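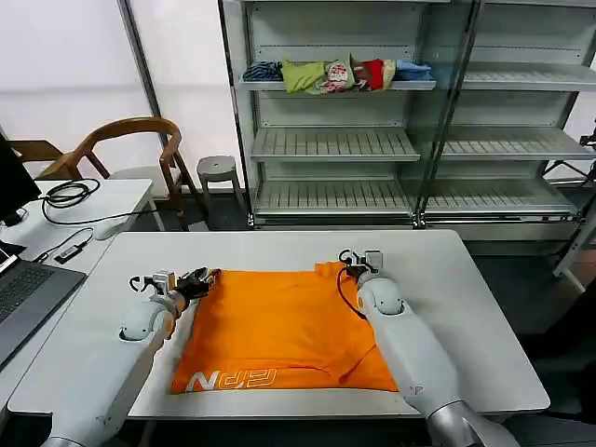 Laundry Tricks I've Stopped Believing (And a Few I Kept)

Every week somebody sends me a laundry trick that is supposed to change my life. Mostly they change nothing except what's under my sink. I've been trying them on ordinary T-shirts, the kind with a big print across them that you wear until it gives up, and my notes are below.

Vinegar to "set" the color

Skip it. The dye in a store-bought shirt was fixed at the factory, or it wasn't, and a cup of vinegar in a full washer won't change that. If a bright shirt bleeds, wash it alone in cold water a few times. Salt is the same story. My grandmother swore by it and her towels were pink.

Washing inside out

This one I kept. Printed letters crack from rubbing against zippers and from high heat, and turning the shirt costs you two seconds. I also quit using the hot dryer setting for anything with a print. Low heat, out while it's slightly damp, then flat on a table to finish.

The two-second fold

You've seen it: pinch here, pinch there, cross your hands, flip, done. It does work, after a lot of practice, on a shirt that is already lying smooth. Nobody puts the smoothing in the video. By the time I've laid the thing out and pulled the sleeves straight, the plain way (sides in, bottom up) takes me just as long and looks better in the drawer.

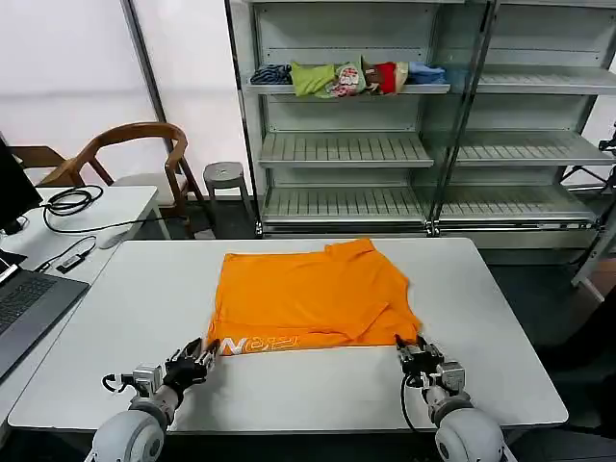

Plaltumix wrote in to say the fast fold is worth learning if you have kids, because neat stacks get knocked over by dinnertime anyway and speed is all that matters. Fair enough. I'd still ask why we're folding play clothes at all – a bin per kid holds the same shirts.

Folding boards

I bought the Hostetti board in May. It makes every shirt the same width, and if that pleases you, fine. A piece of stiff cardboard cut to size does the same job and slides behind the dresser. Either one is useless if the shirt goes on crooked, so line up the shoulders first and run your palm from the middle out to the sides.

Ice cubes in the dryer

The claim is that they make steam and you can throw out your iron. With 2 shirts in the drum I saw some improvement. With 8 I saw none. A damp washcloth did as well as the ice and didn't rattle.

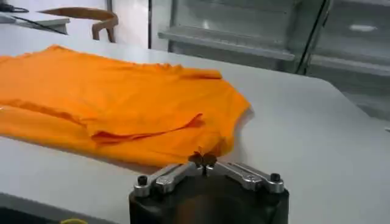 Wrinkle sprays

Wultholm and Jardine both sell one. Read the label, then try a plain spray bottle of water before you spend anything: mist, tug the hem and the side seams, smooth by hand, hang. Cotton knit relaxes pretty well that way. For a hard crease from the bottom of the basket you need an iron, and no spray I've tried has talked me out of that. Iron prints from the back, or put a thin towel over them.

Posted Monday, October 27, 2025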